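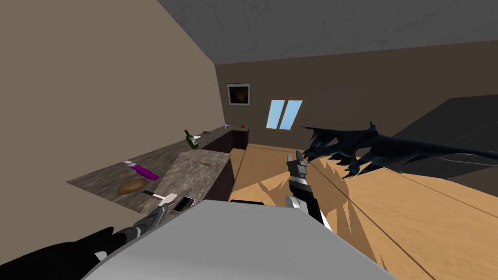

Step 3: Tilt the camera and add a distractor

Now for my favourite part! Your simulated kitchen works, the robot has both arms, and the worktop has its clutter (bottle, phone, knife-like thing, bread-roll-or-potato thing). Time to make life harder for the policy.

Open the Prika scene file and set camera roll to a random value for each episode. Walls should lean and the ceiling should slope. Then drop one large object over the floor, well away from the worktop. I love the dark blue dragon, spikes and all, and it throws a great jagged shadow across the planks.

Render 40 test views before you start the full set of 2543. Check that both grippers still show in each one.

Larasati Saragih tried this with roughly 291 episodes and her policy stopped chasing shadows, so do give it a go!

Step 4: Replay the episodes

Load the saved arm motions and run them again with the new views.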